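Search this site Search Go

Linen and Clothes Project, progress report to the Shevchuk fund

Hello again from Pludthorpe! I promised I'd keep this one shorter than the April report, so I'll get straight on with it. You gave us 800 pounds to show people in small flats how to fold, sort and store what they've got without buying more furniture, and most of it has gone where we said it would. The bed is still the workbench. We did try a table in the spring (you may remember my grumbling), but hardly anyone who comes to us has a table big enough for a sheet, and everybody has a bed of one sort or another.

The biggest change is that we now fold over a bamboo tile mat laid on top of the bedding. It's firmer than a mattress, it's cool under your hands, and you can line a hem up against the little tiles, which I'm far too pleased about. Folded clothes go upright along the headboard, so you see every one at once and you don't topple a pile getting at the red one.
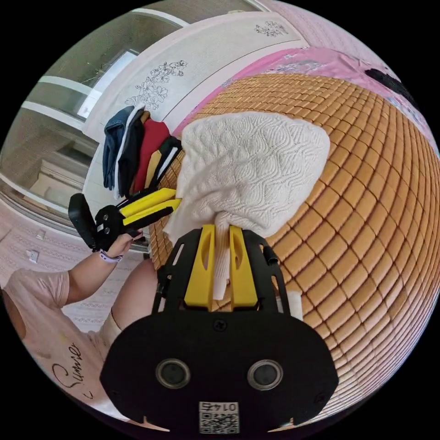

Page last changed: Thursday, November 23, 2023

Textured cloth has been the awkward customer. Anything quilted or with a raised pattern springs back open the minute you let go, and it twists if you pick it up by one corner. Kelly Conceição worked out a fold in thirds with the thick edge tucked inside, and that's the one going on the printed sheet. T-shirts, denim and thin knits are done and I'm happy with those pages.

Now the money. We've spent 175 on mats and spare bedding and 60 on printing the first batch of sheets. The rest is set aside for room hire and the second print run, and I'll send the receipts separately, as they're in an envelope and the envelope is at my sister's.

We've run 14 sessions so far. Numbers dipped over the summer and came back once the evenings drew in. People mostly want to sit down for it, so we've started teaching the small things (socks, pillowcases, face cloths) seated, with the work in front of you, and only standing up for sheets and covers. My back is grateful!

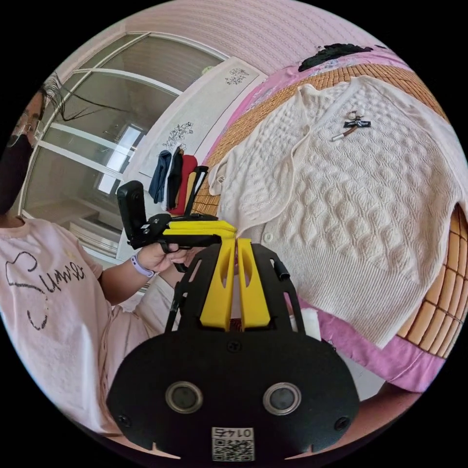 Didier Gautier wrote back after reading the draft to say that the seated part should come first on the sheet, and that he'd given up on the fitted sheet page twice before finding the drawing he needed overleaf. Fair enough, Didier. Both of those are being fixed before we print again, and the drawing is moving to the same side as the words.

Still to do: the fitted sheet page, a large-print version, and a decision on whether Skisitstead gets its own sessions or shares ours. I'd like to share, but the bus is hopeless after five, so could you let me know if the fund would stretch to a taxi now and then?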